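Keeping a Butcher-Block Top Alive

Notes from a kitchen where things get spilled
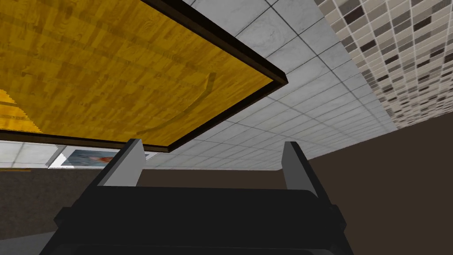
I have owned wood counters in three kitchens and ruined the first set completely, so take what follows as the testimony of a reformed offender. The first set had a black ring by the faucet the size of a dinner plate. I told visitors it was part of the grain. Visitors are polite.

The second set came with the house and had been looked after by a man named Siebe Bosman, who left a tin of oil under the sink and a note that said "monthly, both sides." I ignored the second half of that for two years, and I will get to how that went.

Which oil

Mineral oil, the food-grade kind from the drugstore. It's cheap and dull and it never goes rancid. Olive oil does, and so does whatever is left in the bottle from the salad. I know somebody's grandmother used it. My own grandmother also kept bacon fat in a coffee can next to the pilot light.

Boiled linseed oil from the hardware store is for shovel handles. Many cans of it have metal driers mixed in and I keep it away from food. If you do use it in the garage, lay the rags out flat outdoors to dry. A wadded-up oily rag can heat itself until it catches fire.

Tung oil makes a harder finish and looks lovely, but read the can, and if you have nut allergies in the house ask somebody qualified before you put it on a surface where sandwiches happen.

How to put it on

Wash the top the night before and leave it bare. In the morning pour a puddle about as wide as a saucer, push it around with a folded cotton T-shirt, and keep going until the wood stops drinking. Walk away for a few hours. Wipe off whatever is still sitting on the surface, and be greedy about it, or your mail will be translucent by dinner.

New wood wants this once a week for the first month. After that, monthly is plenty, and eventually you'll forget for a whole season and the wood will tell you by going pale and chalky in front of the sink.

The water test: flick a few drops on. If they bead, go do something else with your day. If they soak in and leave a dark spot, get the tin.

The underside

Now for Siebe's note. Wood takes up moisture from the air and swells, and gives it back and shrinks. If you seal the top carefully and leave the bottom raw, the two faces go about this at different speeds and the board starts to cup. Mine cupped enough that a grape set down by the toaster would make its own way to the edge.

So oil the underside. It doesn't have to be pretty. Lie on your back on a towel, wear glasses of some kind, and use a rag that's damp with oil instead of dripping with it. Twice a year is enough for the parts you can reach. I do mine when the heat goes on in November and again in spring, and I say the same words both times.

The piece over the dishwasher gets steamed from below every evening. Stick a foil vapor barrier up there, sold in rolls for this exact purpose, and check it when you're down there anyway. While you're at it, open the dishwasher door all the way or leave it shut. Cracked open an inch, it's a facial for your countertop.

End grain and edges

End grain drinks like a straw. The cut ends of a counter and the rim of the sink cutout want two or three coats for every one you give the flat. Once they've had their fill, rub in a board wax, which you can make at home by melting one part beeswax into four parts mineral oil in a jar set in hot water. Use a jar you don't love.

Around the sink I gave up on wax alone. Davina Halliday, who refinished the third kitchen with me over a long and quarrelsome weekend, talked me into a proper waterproof varnish on the cutout edge only, brushed on before the sink went in. I was against it, and it has held up fine, and she brings it up.

Stains, roughly in order of despair

Coffee and tea: salt and half a lemon, scrubbed with the grain, rinsed, dried. Oil again afterward.

Beets: the same, then a day in the sun if the thing is small enough to carry. Otherwise wait. Beet stains fade a good deal faster than the memory of who cut beets without a board.

Turmeric: sunlight, or learn to like yellow.

Black rings: that's iron meeting the tannin in the wood, usually a wet can or a cast-iron pan left overnight. Oxalic acid takes it out. It's sold as wood bleach, it's poisonous, and it wants gloves, eye protection, open windows and a very thorough rinse. Do the whole section, or you'll trade a black ring for a white one.

Scorch marks: sandpaper. Trivets cost less than sandpaper.

Sanding

Start at 80 grit only if there's real damage. For ordinary dinginess begin at 120, then 180, and stop. People get excited and carry on up to 300 and beyond, and then wonder why the oil just sits there sulking. A surface polished that smooth doesn't take it in nearly as well.

Wipe with a damp cloth before the final pass. The fibers stand up, you let them dry, and you knock them flat again. Skip this and the first wet dishrag will give you a counter like a cat's tongue.

Sand with the grain. On tops made of short blocks the grain mostly still runs one way, so follow that. If you have true checkerboard end grain, go in light circles and put on a long radio program.

Screws

If you ever have to fasten a top down yourself, use slotted brackets or drill the holes in the cabinet rail oversized. The board has to be able to slide a little with the seasons. Mine was glued along the back wall by an earlier optimist and split one January with a noise that got me out of the bath.

Mark your drill bit with tape at the right depth. Then measure again, since the bit coming up through the top is an experience you'll want to have only once.

Daily habits

Wipe up water when you see it. Keep the dish soap bottle on a saucer. Don't leave a wet sponge lying down. Move the fruit bowl now and then, or the wood around it will darken and you'll have a pale ghost of a fruit bowl to remember it by.

Bleach wipes dry it out. Warm water and a drop of dish soap will do for nearly everything, and for raw chicken use a separate board that can go in the dishwasher.

Last updated October 21, 2024, with the dishwasher paragraph moved higher at Davina's request.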